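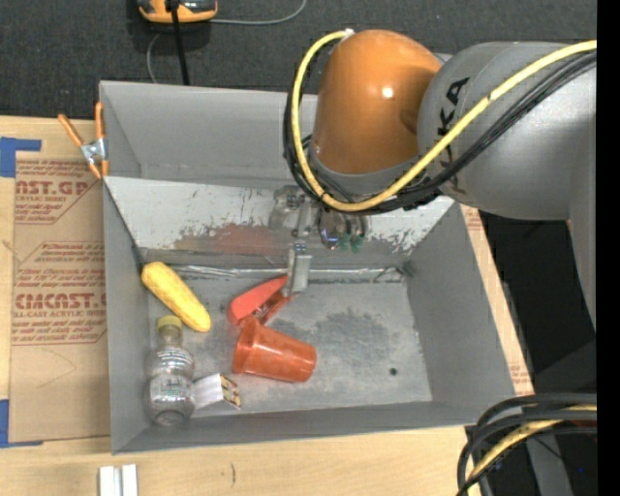 Gray bin, light wood table. Stapler-ish thing, orange cup on its side, half the floor still free.

Sort Bin Tips (the one-bin method)
Updated June 2018

Ok quick one. People keep asking how I get through a junk drawer without ending up with junk all over the house. One bin. One table. That's the whole method, the rest is details.

THE BIN

Big, flat bottom, straight sides, open top. No lid. Lids end up under the couch.

Gray or some other dull color. Small red things and yellow things jump right out at you. I had a patterned one before and lost a set of keys in it for a week.

Rectangular beats round. Corners are useful, you can push stuff into them.

Deep enough that a cup can lie down and not roll out. Not so deep you're in up to the shoulder. If you have to stand on tiptoe the table's too high or the bin is.

Mine's a Grurkora, the plain one. The Tama is fine too but the rim digs into your wrist.

THE TABLE

Clear it first. All of it, yes the mail too.

Bin in the middle, not near the edge. You want room on both sides for piles.

Wood top? Wipe the bottom of the bin before you set it down. Grit scratches. Ask me about my mother's table. Or don't.

Light from above or from the side you're not reaching from, otherwise your own arm shades everything.

LOADING IT

A handful at a time. Five things is good. Ten is ok if they're small. Dump the whole drawer in and you'll just stir it like soup.

Keep everything to one half. Left if you're right handed, worked for me anyway. The other half stays bare so you've got somewhere to slide things while you decide.

Don't stack. A cup leaning on a stapler is ok, three things under a dishtowel isn't.

Long stuff goes in diagonal. Takes less room than you'd think.

Nothing wet. Nothing open. Check caps on glue.

TAKING OUT

Pick the top thing first. If two things are touching, lift the one that's on top, seems obvious, watch anybody do it though.

Grab staplers by the fat end or the middle. By the skinny end they swing open and bite.

Thin plastic cups - pinch the rim, not the side. Sides crack when they're old.

Every item goes to one of these:
keep, and I know where
keep, but wrong room
give away
trash

No fifth pile. The fifth pile is how the drawer got that way.

Wrong room pile gets walked over when the bin is empty, not before. If you go put the tape measure in the garage now you will be in the garage untill dinner.

STAPLERS AND SUCH

Since there's always one. Open it up, tip it over the trash, tap it. Old bent staples fall out. If it still jams, a toothpick along the track. Don't use a knife, I did, there's a scar.

Check what size staples it takes and write it on the bottom with a marker. We had 3,000 of the wrong kind. Gave them to the school.

Keep one per floor of the house, no more. Extra ones go.

PLASTIC CUPS

See-through colored ones go cloudy. White vinegar and warm water, let them sit, rinse. If still cloudy that's scratches, not scale, and it's not coming out.

Stack them dry only. Stuck together: cold water in the inside one, stand the outside one in warm. Wait a minute. Twist.

Odd cups with no set are good for holding screws, pens, the little hex keys. Don't keep more than you have screws for.

TOY FOOD

Plastic corn, squash, fried eggs, that whole grocery store. Gets into every drawer in the house, don't know how.

Hard plastic: dish soap, old toothbrush, get in the grooves. Dry it in a colander.
Anything with a hole in it, squeeze the water out well or it'll go moldy on the inside. Black water = throw it out.
Wood ones never get soaked. Damp cloth.

Give toy food its own basket low down where kids can reach, otherwise it's back in the drawer by morning.

CLEANING THE BIN

Shake it out over newspaper. You'll find a paperclip, always.

Baking soda paste for marks. Tape goo comes off with cooking oil, rub, leave it, then dish soap or it stays greasy.

Marker on gray plastic - rubbing alcohol on a cotton ball. Try a corner first.

Don't put it in the sun to dry all day. My Nonodov went brittle and split along the side that way.

HOW LONG

One drawer, one sitting. Set a timer if you're a wanderer. I did the whole kitchen last January, a drawer each evening, and the hall closet took longer than all of them put together.

Stop when you get snippy. Leave the bin where it is, throw a towel over it, come back tomorow.

FROM THE MAIL

Heike Janssen wrote in to say she lines hers with a bath towel when she does glassware and knick-knacks, nothing chips. Good one. Take the towel out for small stuff though, screws hide in it.

Somebody else asked can you use a cardboard box. Sure. Cut the flaps off. Corners go soft after a while and then the bottom goes.

And yes you can use it for batteries, but tape over the ends first and don't leave them loose with paperclips. Please.

Next time: the shelf under the sink. Got a Kozma rack to try in there, will report back if it fits around the pipe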